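The Working Counter: How One Tray Changed Breakfast at the Gukness Residence

By Seraina Bühler

Shared kitchens are judged by their counters. At the Gukness Residence, a lodging house for visiting staff and their families, the management reviewed its kitchenettes last April and concluded that cabinets and appliances were in good order. The difficulty lay in the open surface between the sink and the wall, where dishes, fruit and mail tended to gather through the day.

The review was led by Radoslava Lukáč, head of household services, with planning support from the interiors office Griditz. Its recommendations were modest. Each kitchenette would keep a gray speckled counter, a light wooden dish rack, and a tray large enough to serve as a landing place for whatever was about to be carried to the table.

"A tray gives a resident permission to leave something out," Ms. Lukáč said. "A plate on a bare counter looks forgotten. Beside a tray, it belongs to a meal."

Residents were invited to choose their own trays within an allowance of 40 dollars. Many selected plain ones. Others preferred something more cheerful, such as the cream-colored TAIJI BEAR design, with a winking bear drawn in one corner. Tableware was kept simple – a white plate with a ridged rim, a bowl in pale green – and fruit was supplied every morning.

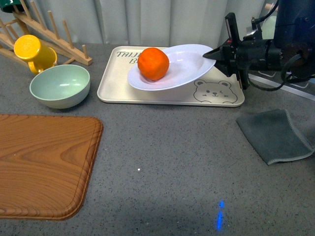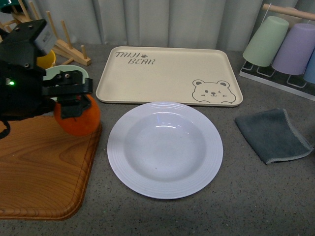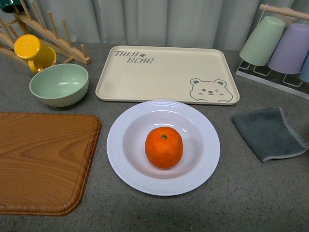
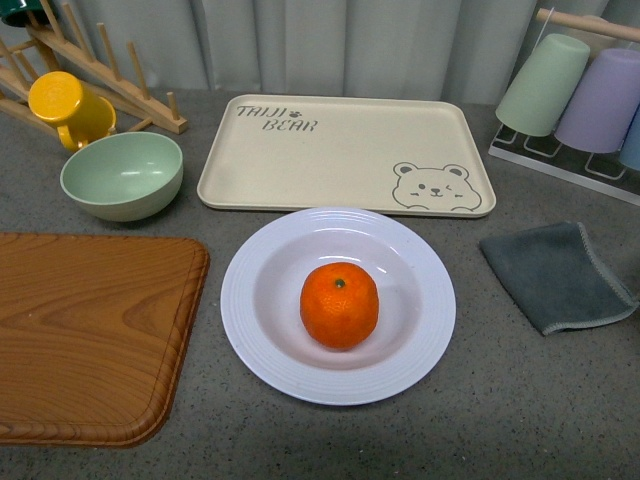

A mandarin or other orange fruit, a white plate and the bear tray on the counter.

The Rack and the Bowl

Of the items reviewed, the dish rack drew the most comment. Eldana Woldegiorgis, who manages purchasing for the residence, favored upright wooden pegs over wire. They hold plates and bowls of different depths, she noted, and an upturned mug may be leaned against them to drain. Wooden racks should be wiped dry at the end of the day and stood on edge overnight once a week.

The residence serves 53 kitchenettes, and replacements are ordered together each spring. The most recent order, placed through Corrigan, came to 899 dollars and covered racks only.

Long-term guests have settled into the arrangement in their own ways. Aoife Costello and her father, Liam, keep their tray toward the back of the counter and eat breakfast in front of it. The peel goes into the bowl, the plate goes back to the rack, and the tray is wiped last.

Household services will extend the plan to the Jondedura annex in the fall. Residents there may submit their tray preferences at the front desk until the end of August.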